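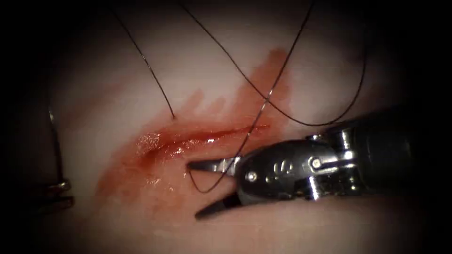 Which jaws for suturing practice on a surgical robot arm, and does the controller scaling matter as much as people say?

Posted by Mimoza Popescu, Tue 5 April

Hello everyone, first post here so please be kind if this is in the wrong section. I help look after the training bench at a teaching lab and we've been given a few months to try out two sets of jaws on our wristed instruments before we commit to buying more. One set is from Gullo and the other from Vermeulen. Both open wide enough for what we do, both are slender and pointed at the tip, and on paper I really couldn't tell you which is better.

My trouble is thread handling. With very fine black suture I can get the open jaws around a loop easily enough, but when I close them the Gullo pair seems to push the thread forward and out of the tips about one time in four. The Vermeulen pair holds on beautifully but then doesn't want to let go, and I end up shaking the wrist like I'm trying to get a lolly wrapper off my fingers. I've been running the controller at its usual motion scaling and haven't touched grip force at all, as I was a bit nervous of it.

The other thing is visibility. Once there's red over the surface, the dark thread gets hard to follow where it crosses the cut, and the shine off the wet patches makes it worse. The camera is a Justbridge. Would a different camera help, or is it a lighting problem? Any thoughts gratefully received, even if it's "you're doing it wrong"!

Jozef Dierckx

Welcome, Mimoza, you're in the right section. I spent most of last August going through much the same comparison, so I'll tell you what we did and you can take whatever is useful.

First, leave the jaws alone for a day and look at grip force. The thread squirting forward is very often the jaws closing too hard and too fast, so that the base meets before the tips do. We had ours on the factory setting of 800 (our controller just gives it as a number, yours may be different) and brought it down a bit at a time. At 200 the needle started turning in the jaws, so that was too far, but somewhere in the middle the squirting stopped nearly altogether. Write down every setting as you go. I didn't the first time and had to do the whole lot again, which my wife still brings up.

Second, the sticking. Have a good look at the inner faces of the Vermeulen pair under a magnifier after they've been used. Ours collected a film of dried fake blood along the edge, and fine thread will cling to that like anything. Clean them between runs and see if it's still there. Check around the wrist pulleys while you're at it, as they catch muck too and then the wrist feels lazy and you blame the controller.

As for comparing them fairly, please don't do all of one and then all of the other. You'll be better at the job by the second week, and whichever jaws go last will look like the winner. Swap them every session. We logged 1,474 grasps in the end between three operators, and the gap between the operators was bigger than the gap between the jaws. A bit humbling, but good to know before you spend the money.

On scaling, yes, it matters, but mostly for the needle. For picking up a loose loop I like it a little quicker, otherwise you spend all afternoon clutching and re-clutching.

Jeanine Cuypers

I agree with nearly all of Jozef's answer, but I'll add something on the camera because that's more my end of things. I'd try the light before you buy anything. If it comes straight down the same line as the lens you get those hard white spots wherever liquid pools, and the thread disappears beside them. Tilt the light off to one side if your mount lets you, and turn it down a notch further than feels comfortable. We have a Vesonora camera and had the same complaint until we did this.

Check your auto exposure as well. A big pale surface in the middle makes ours darken everything, and then black thread on dark red is hopeless. Lock it by hand once you have it right. You could also ask whether your lab would allow a coloured thread for the comparison runs only, though I do understand wanting to practise with the real thing.

One last little habit that has helped my trainees: don't chase the loop. Park the open jaws, bring the tail over with the other instrument, and close once the thread is well back from the tips. It's slow at first and then it isn't.

Hussam Sayegh

Get the Gullo ones, they're cheaper to replace. Haven't tried the others.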